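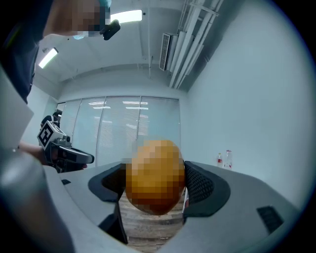 Figure 4. View from the wrist camera of the gray hand-held gripper, with a rounded orange object between the two fingers. A second gripper carrying a marker cube is at left.

Last updated: 22 Aug 2025
9 min read

5.3 Failure analysis: pose loss between paired grippers

The Jelska rig estimates the pose of each hand-held gripper from its own wide-angle camera, and then corrects the distance between the two grippers whenever the marker on one is seen by the camera of the other. Figure 4 shows a view with the marker cube near the left side of a strongly curved field. We had treated views of this type as usable. The failure reported in this section led us to change that.

Of 926 paired demonstrations recorded in March, 73 were rejected by the Detoter consistency check. In all 73, the estimated distance between the grippers jumped by more than 50 mm from one video frame to the next while both operators were moving slowly. The object stayed in the grasp during these jumps and the finger width signal was smooth. The fault was therefore placed in pose estimation, and the fingers and their width sensing were ruled out early.

Two causes were found. The first was marker ambiguity. A square marker seen at a shallow angle has two pose solutions with nearly equal reprojection error, and our solver returned the one with the lower error without comparing it to the previous estimate. Near the rim of the lens the residual calibration error was larger than the difference between the two solutions, so the choice was close to random. When the wrong solution was taken, the second gripper appeared to rotate about the marker plane and its fingertips moved far from their true position.

The second cause was weak background texture. The recording room has white walls, a white ceiling and a large area of white blinds. When an operator tilted a gripper upward, most tracked features fell on the ceiling lights and the pipework. These features are few and lie close together in the image, and visual odometry drifted along the blinds. The marker correction was then weighted more heavily, at the moment when it was least reliable. Either fault alone was usually absorbed by the filter - the two together were not.

The safety consequence was found during replay. A policy trained on an early version of the data set, before the check was in place, was run on the two-arm Urneck cell at reduced speed. During a handover the left arm received a target inside the space occupied by the right gripper. The arms touched at the finger housings, and the torque limit stopped both. One finger mount cracked. The operators were outside the fence and there were no injuries. The log showed that the planner had accepted the target as valid, as the collision model had been switched off for the handover phase to allow close contact.

Three changes were made. The solver now keeps both marker solutions and passes them to the filter, which discards a solution only after it disagrees with the inertial data. Marker detections in the outer part of the lens are used to confirm a pose and can no longer correct one. On the robot side, the collision model remains active during handover with a smaller margin at the fingers, and the Żak supervisor halts both arms if the commanded distance between them changes faster than the arms can move.

We reprocessed the March recordings with the new solver. All but 2 of the rejected demonstrations passed the check. The remaining pair were removed by hand. We have not repeated the replay test with the original policy, and the speed limit on the cell is still in force.

Related items
5.2 Calibration of wide-angle wrist cameras
5.4 Finger wear and grip width error
Ziółkowski and Wróbel: Marker placement on hand-held grippers
Calloway: Stop conditions for two-arm handover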